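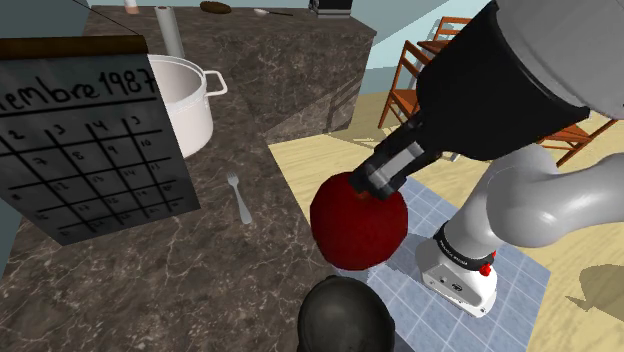 2. Method

Apples were bought from the Rutstead market in June and stored at 4 °C in two groups, one in open trays and one in sealed bags. Each fruit was weighed on arrival and again at the end of storage. Starting mass for the open group was 769 g in total. Juice samples were spun at 2000 rpm before the sugar reading was taken.

3. Results

Fruit in open trays lost more mass than bagged fruit. Sugar readings did not differ between groups. Raw data were submitted with the Pomer lab sheets on 27th July.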